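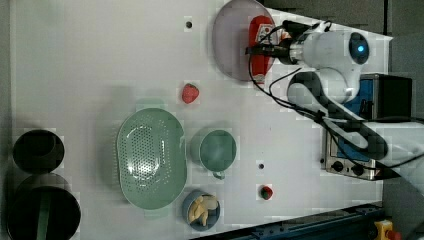
Tredadine wrote:
> Is the play kitchen box complete before it goes out on Saturday? We were short of fruit last time and the colander was missing.

Colander's in, the green one. Strawberries too, and the pots. Havent found the lid bag.
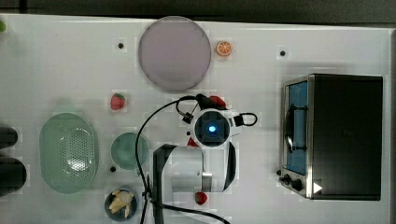 Play kitchen, colander and blue bowl at the left

Orange slice stays with the fruit pls, not in the bowl. Pick-up 11 sharp, 2 boxes, side door.
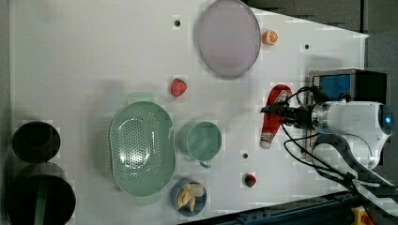 Katiyar adds that the mug should travel inside the colander or it gets lost, and can teh plate go flat at the bottom.

Fine by me. Off now, back at 2.

Jillari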